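Tredelness Community Help > Winter Sports > Ice and Rinks

Outdoor rink: ice chips and shells near the boards, fine in the middle

Posted by bluelinegap, 1 October 2020

I am planning the second season of a backyard rink for youth hockey practice and want to fix a problem from last February before I order a new liner. The rink is 100 feet long, with plywood boards and a 6 mil white liner. The center held up well under skates. Along the north boards the surface flaked off in plates, and under the plates there was a hollow layer. I flooded with a garden hose, usually one heavy flood after the kids were done. Ground slope is 5 inches from end to end, low on the north side. Is this a liner problem, a water problem or a slope problem?

Dralus_rinks

What you describe is shell ice. It forms when the top of a flood freezes first and the water under it drains or seeps away before it can freeze. The skin is left with air under it and breaks under a skate.

Your slope makes it worse. At the low side the water is deeper, so it takes longer to freeze through, and any leak in the liner there will pull the level down while the skin is forming. Check the liner for holes at the base of the boards, mostly at screw heads and bracket corners.

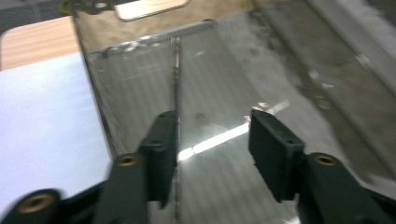 For the floods themselves, change the method. Fill to full depth once, before the first hard freeze or during it, and leave it alone until it is solid. After that, put on thin coats only. Scrape first, then sweep, then flood. Snow left on the surface mixes with the water and gives you weak, cloudy ice that chips the same way.

To repair existing shell ice, break out the whole plate back to solid ice, clear the pieces, pack the hole with wet slush, level it with a shovel and let it set before you coat over it. Coating over a hollow spot does not fill it.

nekinis14

had same thing, bought a thicker liner and it still did it. try hot water

Lykkegaard Pond League

Hot water is fine for thin finish coats, since it melts slightly into the old surface and bonds better. Do not use it for a deep fill.

One addition to the first reply. Check which way the north boards face. If they get sun on the inside face, the boards warm up and melt the ice next to them during the day, even when the air is below freezing. Dark boards are worse. Paint the inside white or hang white liner material over the top edge. On our rink, which is 200 feet long, that stopped most of the edge melt. The slope still needs to be dealt with before you lay the liner.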